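The Gray Bin at Lemieux

My aunt left me the shop in September, and by left I mean she handed me a key ring the size of a grapefruit, said the boiler was a liar, and moved to the coast with her cello. The shop is called Lemieux, which is nobody in our family. It came with the sign, and the sign was expensive, so there we are.

What we sell is lost things. I know how that sounds! People on Dilier Street drop stuff, or leave it on the tram, or find it in a coat they bought secondhand, and it all washes up with us. You pay two dollars to come in and look. If you find your own thing you get the two dollars back and you take it home. If you find somebody else's thing and you like it, well, we haggle. My aunt was a terrible haggler. She once let an entire accordion go for a jar of plums.

The way it works is that everything starts in a bin. We have three of them, big gray ones, scratched to pieces on the bottom from all the years of keys and roller skates. You don't sort a bin right away. My aunt was very firm on this. You let it sit until after lunch, and then you go back and look at it like you've never seen it before, and usually by then you know what half of it is. She did eighty bins one winter, she told me, and only got one wrong, and she would never say which.

So this was a bin from Otitz, the end of the tram line, where the drivers sweep out the cars. They send it over in the morning with a slip of paper. The slip said "misc." The slip always says misc. I have nearly a drawer full of slips that say misc.

I had a cheese sandwich and a cup of coffee and I did the thing, I stayed away from it. I dusted the umbrellas. I wrote a sign for the glove table and spelled gloves wrong and had to write it again. A woman came in from Plonumura asking about a left shoe, green, and I had a green one but it was a right, and we both stood there looking at it for a while as if it might change its mind. She bought a lampshade instead. I think she felt sorry for me.

Then it was two o'clock, and I went in the back.

Now, most people would say trash. I'd have said it myself a month earlier. A couple of crumpled silver pieces near the front, something see-through and pinkish-purple all scrunched up by the side, a clear plastic thing lying on its side at the back like it was taking a nap. Off in the corner was a red block with bumps all down it. I leaned on the edge and I could hear my aunt's voice telling me that a person carried every one of those onto a tram, so be polite. 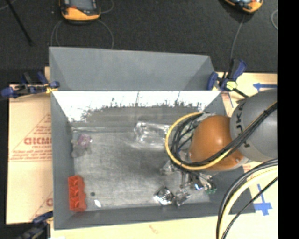 I started with the silver, since I'm a magpie at heart. I decided the two pieces had come off the same evening. One of them was all sharp shine and black creases and the other had gone a bit dull, and I thought, okay, first date and second date. Somebody kept the one in a pocket a lot longer. I put them in an envelope together and wrote "dinner, went well" on the front, and then I got embarrassed and added a question mark.

The red one took me longer. I turned it over and over, running my thumb along the ridges. It fit my hand so nicely that I didn't want to put it down, and I ended up walking around the shop with it, straightening things with my other hand. The bell went while I was by the window.

It was a kid, maybe nine, in a raincoat that went all the way to the floor. He put two dollars on the counter in very small coins and he didn't look at the shelves at all. He looked at my hand.

"That was on the 303," he said.

I said it was on a tram, yes, I didn't know the number.

"It was the 303," he said. "It's the back of a dragon."

And you know, it was? I held it up to the window, and there were the bumps, all down one side, and I couldn't see it as anything else. I asked him where the rest of the dragon was. He said at home, under the bed, and it had been in a bad mood all week.

I gave it to him, and his coins too. He counted those twice before he put them away, and then he held the door open for a moment longer than he needed to, letting the rain in, so that something behind him could get out first.

I called my aunt that night to tell her about it. She was quiet for a second, and I could hear the sea, or possibly the boiler.

"Red?" she said. "With ridges?" And then, very crossly, "I had that down as a comb."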